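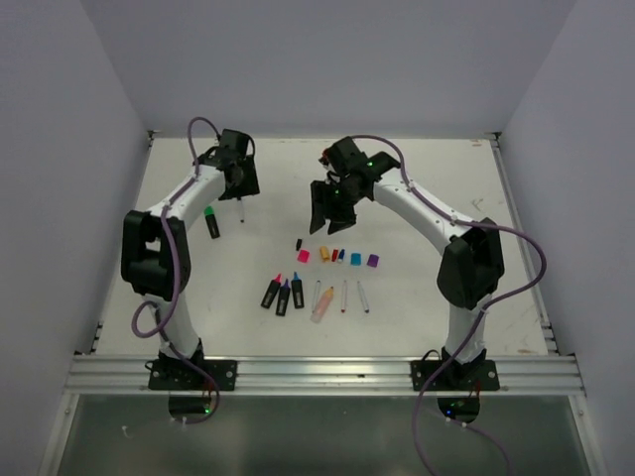
Macarena Esteban wrote after the last report to ask why we bother with caps at all, when a pen without a cap is usually a dry pen and a dry pen goes in the bin. She also asked whether the grant would be better spent on new markers. Her questions were fair and I have tried to answer them in the sections below, along with the usual account of work and spending.

Home Projects Reports Funding Contact

Kudutano pen and marker reuse
Progress report to the Welel fund
Thu 4 October
Prepared by Hugo Urquijo

Work since the last report

We have continued to take in used pens, markers and loose caps, sort them, test them and send out the ones that still write. Collection boxes are now in place at three schools. The Trestach box fills quickest, mostly with whiteboard markers from the upper classrooms. The one at Bañuelos is slower and brings in more ordinary ballpoints.

Everything is tipped out on to a white tabletop before it is sorted. We used a dark wooden bench until March and lost a good many small parts on it, black caps especially. The white surface has been an improvement and I would not go back. Its one drawback is ink. Whiteboard ink comes off with a cloth, but permanent marker needs spirit and leaves a faint stain if it is left overnight. The stains do not affect the work.

Sorting is done by type first and colour second. We tried colour first in the spring and it caused trouble, as a thin green pen and a thick green marker ended up in the same tray and had to be separated again before testing. The current order is markers, then pens, then loose caps. Pencils, glue sticks and rulers still turn up in the boxes and are sent back to the school they came from.

Caps

This was Macarena's main point. It is true that a marker found without a cap has often dried out. It is not always so. A marker can lose its cap in the collection box itself, on the day it is emptied, and be perfectly good if it is covered again the same afternoon. For this reason loose caps are matched before anything is tested.

Matching by size matters more than matching by colour. A green cap on a black marker will keep the ink from drying as long as it fits tightly, and we would rather send that out than hold it back for a black cap that may never come. Some teachers have said that they dislike this, as the children reach for a green pen and get something else. We now put a strip of paper tape on the barrel with the ink colour written on it. The tape was cheap and has stopped most of the complaints.

Caps that fit nothing are kept in a jar for one term and then recycled with the empty barrels. We have not found a use for them beyond that.

Testing

Each pen and marker is tried on scrap paper with a short line and a small block of shading. The line alone was letting too many through — a marker that is nearly finished will often draw one good line and then fade. Anything that fades is stood tip down and tried again the next day. Thin pens get a scribble instead of shading.

Whiteboard markers are tested on a piece of whiteboard and not on paper. I mention it as the last report said paper, which was my mistake.

Sent out so far

We have returned 400 working pens and markers to classrooms in the period. Most went back to the schools that supplied them, in mixed tubs. A smaller share went to the after-school club, which asked for thick markers only and will take as many as we can give. Feedback has been good on the whole. The club says that the reds run out soon after they arrive, and we think this is down to the ink left in them. Red seems to be the marking colour everywhere and it reaches us well used.

Spending

We have spent £200 of the grant. It went on trays, lidded tubs, paper tape, cleaning spirit and a second-hand shelf unit for the tubs. No money has been spent on new pens. To answer the second of Macarena's questions, new markers would be quicker to supply, but the schools already have a budget line for them and do not have one for dealing with old ones. We see the two as separate jobs.

The remaining money is set aside for more collection boxes and for transport. I do not expect to need all of the transport line, as the Bañuelos box now comes over with the regular book delivery.

Problems

Leaking pens have been the main nuisance. One gel pen in the bottom of a tub can spoil the rest, and we lost a full tub of clean ballpoints this way in the summer. Gel pens are now kept apart from the moment they are tipped out and stood upright in a tin.

The labels on the collection boxes need to be redone. They say "pens", and people have taken that to mean no markers. The new wording will be "pens, markers and caps".

Testing is slower than I had planned for. The standing time for faded markers means that a box cannot be finished in a single session, and part-sorted trays take up shelf space in the meantime. I would like to try larger trays before asking for more shelving.

Next period

Redo the box labels.
Buy larger trays and see whether they ease the shelf problem.
Keep a separate record of markers that came in without a cap and still passed, so that the next report can give a proper answer on whether the matching is worth the time.
Ask the Trestach staff to put caps back on before markers go in the box. A note went round in the summer and did some good — I will send it again.

I would be glad of a decision on whether any underspend on transport can be moved to trays. The change would not affect the total.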